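Bustarell out for the Cundport game?

rinkside_14
Heard on the radio this morning that Bustarell is sitting tonight with a lower body injury. That leaves us with two healthy centers and one of them has been taking faceoffs for a month at most. Are they calling somebody up or moving Tawfik to the middle?

bluelinebob
Moving Tawfik. He played center in juniors and he was fine there. I'd leave him with the same wingers and shorten the bench in the third.

rinkside_14
He's been our best winger since September. Seems like a good way to weaken two lines at once.

slotshot80
Agree with rinkside. Call up the kid from Wumard. He has 18 points down there and he wins draws – more than you can say for our fourth line.
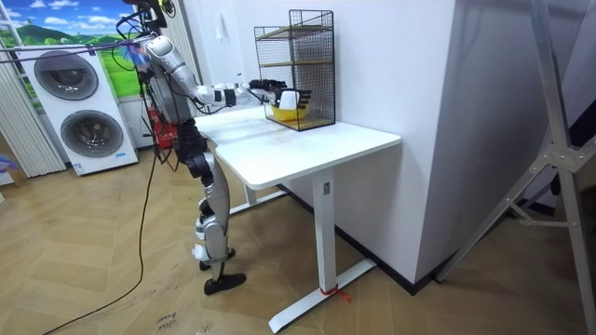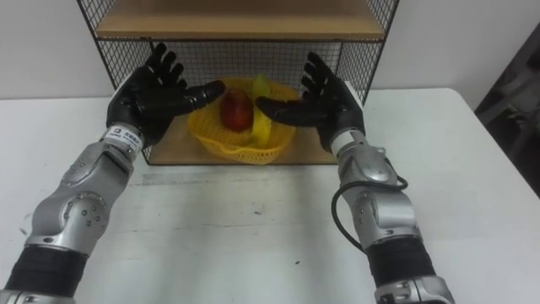

bluelinebob
Eighteen points against that schedule doesn't tell me much. Cundport forechecks hard and he'd be pinned in his own end all night.

slotshot80
So would Tawfik. He was a minus three the last time we played in their building.

icetime_ed
The power play worries me more. Bustarell runs it from the half wall and the second unit hasn't scored in 14 tries. Anyone know if there are walk-up tickets? The place only holds 3000.

rinkside_14
Box office opens at 5. Upper end seats were still there at noon.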